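Search the notebook
Enter keyword
Go

Last updated: January 7, 2025

Puffy jackets, first go

Finally got to outerwear! T-shirts and towels were getting dull, and Daniyal Awan has been asking for something thick and slippery ever since the Fleta run. So: one red padded jacket, on a bed, with all the bedding left on. I want the folding set to have busy backgrounds in it, and flowers plus plaid hearts is about as busy as I can stand.
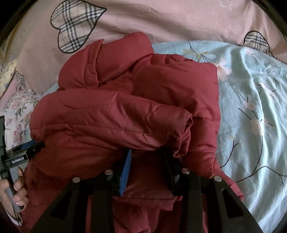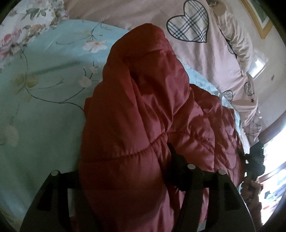 Red jacket over the pale blue floral cloth in both, with the pink heart print next to it.

What I noticed while folding

The sleeves are the hard part. With a T-shirt you put the sleeve where you want it and it stays. A padded one has opinions (mine kept wanting to roll back), and I ended up pressing the air out with the closed jaws before letting go. I did it the same way every time, so at least the model will see a consistent habit, even if it's a slightly odd one.

Shiny shell plus thick padding means I squeeze much harder than I do on cotton. My thumbs were done well before the session was. Kevin Tierney says to grab the seam instead of the puff, and he's right, there's a lot more to hold on to there. I switched over partway through and marked the switch in the log so we can split the takes if we want.

I also threw out two takes where I stopped to think in the middle. Long pauses taught the Asmont policy to hover and I don't want that again.

Numbers

Kept 32 takes, up to 40 if Daniyal lets the slow ones through. The target for this garment is 200, so a long way to go, but the pace was fine once I quit fussing over the collar.

Next time

- Start half the takes from a proper crumple, I was laying it down too neatly
- Try it zipped as well as open
- Seam grabs only
- Ask Kevin if Flornix can take the new label for "sleeve across body" or if it has to go in as a plain fold
- Tape on thumbs!!

Recent entries
Towels, second batch
Ghauri sync problems, still
Jaw pads: worn or just dusty?
What we kept from June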